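4. What delegates take home from a dialogue forum

4.1 Opening speeches and side rooms

Most writing on intercultural forums starts with the speeches, and we understand why. Speeches are easy to find, they are translated early, and they carry the name of a minister or a president. Our material from the Skuso Forum pulled us somewhere far more exciting. When we coded the 700 statements in the forum record, the plenary speeches turned out to be strikingly alike: respect, shared roots, a warning about radical groups, thanks to the host city. The side rooms were another world. Delegates there argued about visa rules, school exchanges and whose holidays appear on a town calendar, and they argued well.

Fiifi Korletey's earlier work on the Tillia talks had led us to expect this split, although we had no idea how sharp it would be. In Tillia, the closed sessions produced the language that later went into the final text. In Skuso the same thing happened in sessions that were open to anyone with a badge, and we find that a very hopeful result.
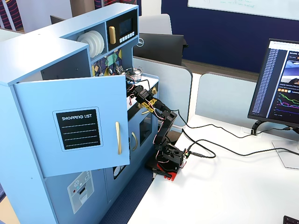
4.2 Sample and method

We followed two forums, Skuso and the smaller meeting held in Cedden in April. Skuso had 800 registered delegates, of whom 300 returned our questionnaire. Cedden was covered by interview only. The questionnaire asked which sessions a delegate had attended, whom they had spoken with outside their own delegation, and what they planned to do once home. Answers to the last question were left open, and we are so glad they were! People wrote half a page where we had left room for two lines.

Interviews were held in the language the delegate preferred and then put into English by a member of the team who had been in the room. Where two readers disagreed on how to code an answer, the answer was set aside and read again by a third. Names of delegates have been removed throughout, along with any detail that would point to a single small delegation.
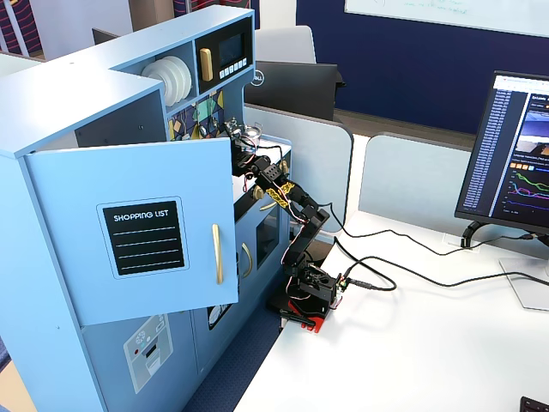 Figure 1. Light blue toy kitchen with its upper door open, and a black robotic arm.

4.3 Follow-up contact

The strongest finding concerns contact after the closing session. Delegates who had spoken in a side room were much more likely to write to someone from another country afterward, and this held for first-time visitors as well as for old hands. Seniority mattered less than we had guessed. A city council member from Ankrah and a deputy minister described their follow-up in nearly the same words: a short message, a document attached, then a call.

Language was the main barrier. Plenaries had full interpretation, while the side rooms depended on whoever happened to speak both languages. Several delegates told us they had stayed silent for that reason, and one had gone back to her seat in the plenary hall — a real loss, given what she later told us about cross-border schooling in her district. 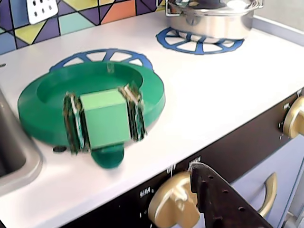

Figure 2. Green toy pan held by a gripper at the play kitchen countertop.

Cedden adds a useful contrast. The organizers there moved interpreters out of the main hall for one afternoon and sent them to the smaller rooms. Our interviews suggest that talk in those rooms became livelier and that the quieter delegations joined in sooner. We cannot put a size on the effect from interviews alone, and the two meetings differed in other ways too, including length and the mix of officials and civic groups. Still, the idea is cheap and easy to try, and we would love to see a larger forum test it. Section 5 takes up the wording of the final declarations and compares the Skuso text with the drafts circulated before the meeting opened.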